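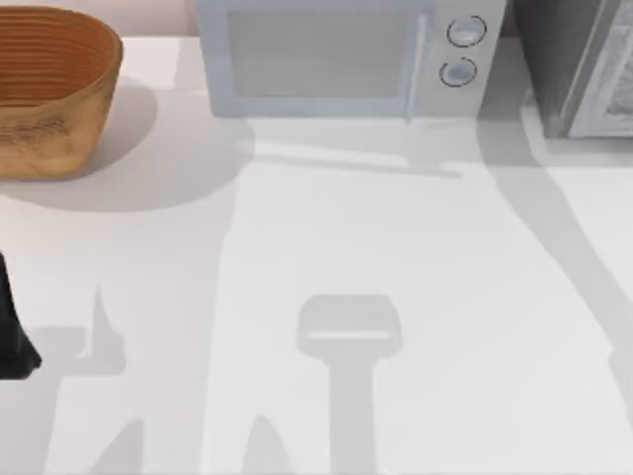 Prove your sourdough overnight and bake it before work

Reading time: 4 min

Home Bread Preserves Garden About

I used to think weekday bread was for people with very patient bosses. Then Lindsay Ashby from the Grenlow bread swap told me to let the fridge do the waiting, and I haven't bought a loaf since June!

Step 1. Mix after dinner

Feed your starter at lunchtime so it's lively by 6 pm. Stir it into the flour and water with your hand, leave it for half an hour, then add the salt and squeeze it through until you can't feel any grit. It'll look a right mess at this stage. Keep going.

Step 2. Fold while you're doing other things

Give the dough 4 sets of folds over the next 2 hours. Wet your fingers, grab one side, stretch it up and tuck it over, then turn the bowl and do the next side. By the last set it should feel springy and hold its shape for a bit (my favourite moment of the whole business). If your kitchen's cold, give it longer and watch the dough, because the clock knows nothing about your draughty windows.

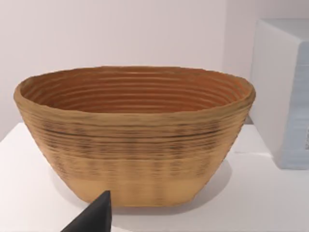 Step 3. Shape it and put it to bed

Flour is where most first loaves come unstuck, or rather don't. Mix plain flour half and half with rice flour and rub it well into whatever you're proving in. A long oval shape with flared sides, like the tan one here, suits a bâtard, and ridges like those need extra flour worked into every groove. Line anything you're unsure of with a floured tea towel. Roll the dough up snugly, lower it in seam side up, cover it and get it into the fridge.

Step 4. Bake from cold

Heat the oven to 230 with your lidded pot inside. Tip the loaf onto baking paper, slash it along its length with one confident stroke, and lower it in. Take the lid off halfway and bake until the crust is a deep chestnut colour. Paler loaves go soft by morning tea.

Then leave it alone until it's cool. I know! Shayne Ngata swears by cutting the end off warm and eating it over the sink with butter, and I've done it too, but the middle really does need that time to set.

We use cookies to remember your preferences. Accept Manage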